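Category: Calls & Vacancies > Biblical Studies

Readers wanted: Psalms of lament reading group, winter round

Posted in December by the Wesbridge reading project desk
8 comments | 370 shares

Quick one before the office shuts. We need 7 more readers for the next round of the lament psalms project at Wesbridge. Not a course, no credit. You read, you write a page, you come and argue about it.

What we're reading: Psalms 44, 74, 79, 88, then a few chapters of Job if time allows. Any decent translation. Hebrew nice to have, not needed. We do want people who'll sit with the angry verses and not skip to the hopeful bit at the end (88 hasn't got one anyway).

Who can apply: anyone over 18. Clergy, students, retired teachers, people who left church years ago and still think about it. Jewish readers very welcome, last round was too lopsided and the talk sufferred for it.

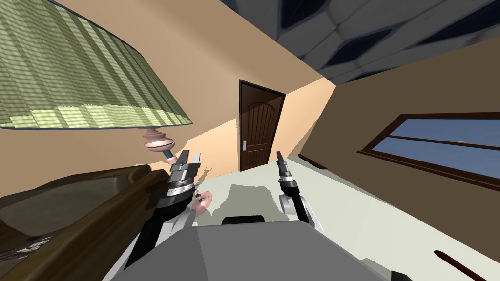 Kariuki, in the comments, asks if you have to believe any of it to join, and says the last group like this wanted a statement of faith before they'd even send the reading list.

No statement of faith. None. We ask for one page on a psalm that bothers you and why. Rough is fine.

Time: evenings, 7 pm, one session per psalm. Two hours, a bit over if it's going well. Please don't sign up if you can only make half.
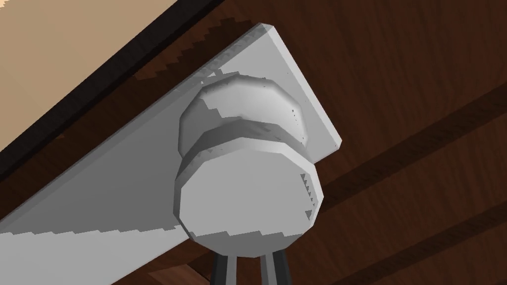
Pay: small. Readers get a book allowance and travel inside the Fikcombe area. Further out, ask first. The written pages go into the Stukar archive, 1,593 responses in there so far, names taken off unless you tell us otherwise. You can pull yours out any time before it gets bound.

Also need one note taker, same terms plus a bit extra. Must type fast and not tidy up what poeple say.

To apply send your page and a line on which translation you use to the Wesbridge desk. Closes end of January, replies in February.

Tags: psalms, lament, call for participants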